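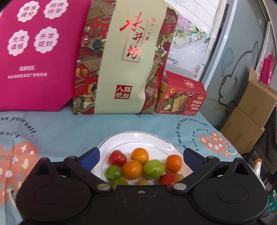 Segment numbering and match rates change after re-importing a bilingual review file

Posted in: Translation Tools – File Exchange and Review

Minoru Arai

Our office coordinates the translation of operating manuals for Bortolotti, a manufacturer of bakery equipment. The current manual was prepared in Vedbridge and contains 891 segments. At the client's request, we exported a two-column review file in word processor format and sent it to the client's reviewer, who returned it in December with corrections in the target column and a number of comments in the margin.

On re-import, Vedbridge accepted the file without an error message. However, the following differences were then observed in the project:

The segment count fell to 884, a difference of 7.
More than 200 segments that had been marked Confirmed were returned to Draft, although the reviewer had made no change to most of them.
The margin comments were not carried over at all.

The translation memory attached to the project is shared with two other teams, and we are therefore reluctant to confirm the segments again before the cause is known. We would be grateful for advice on two points. First, is there a supported way to restore the original segment count without losing the reviewer's corrections? Second, should the memory be disconnected while this work is carried out?

The export was made with default settings. The reviewer does not have a Vedbridge license and worked only in the word processor.

Lellness

The loss of segments is most likely the result of rows having been merged or deleted in the review table. Vedbridge matches each row to its segment by the identifier in the first column. If a reviewer merges two rows in order to join two sentences, the second identifier is lost, and the program treats that segment as withdrawn. No warning is given, as the file itself remains valid.

The change of status has a separate cause. Under the default import settings, any row in which the target text differs from the stored version is returned to Draft, and this comparison includes spacing and quotation marks. Word processors commonly replace straight quotation marks with curly ones, and some remove a space before a line break. A reviewer may change a large number of rows in this way without being aware of it.

The following procedure is recommended.

Disconnect the shared memory from the project, or set it to read-only. This should be done before any other step.

Restore the project from the snapshot that Vedbridge creates before each import. Snapshots are listed under Project, History. Confirm that the count again stands at 891.

Open the returned review file and compare its first column with that of the file originally sent. The missing identifiers will be apparent once both columns are pasted side by side in a spreadsheet. Insert the missing rows and divide the merged text between them.

Import the corrected file with the options "Ignore typographic differences" and "Keep status of unchanged rows" selected. Both are found on the second page of the import dialog and are off by default.

Review the segments that remain in Draft, confirm them, and reconnect the memory.

With regard to the comments, margin comments are read only if "Import comments as notes" is selected. They are attached to the row in which they begin – a comment placed on the heading of the table will not be imported.

For future projects, it is advisable to lock the first column before the file is sent out.

Nasano

We had the same trouble with version 6 and stopped using the review table. We now send a PDF and enter the corrections by hand. It takes longer, but the segment count stays the same. I cannot say whether the import options mentioned above exist in version 6, as I did not find them there.

Minoru Arai

Thank you for both replies. The snapshot was available and has been restored, and the count is correct. The comparison of the first columns showed six merged rows and one deleted row, all in the chapter on cleaning. The memory has been set to read-only until the second import has been checked by a colleague.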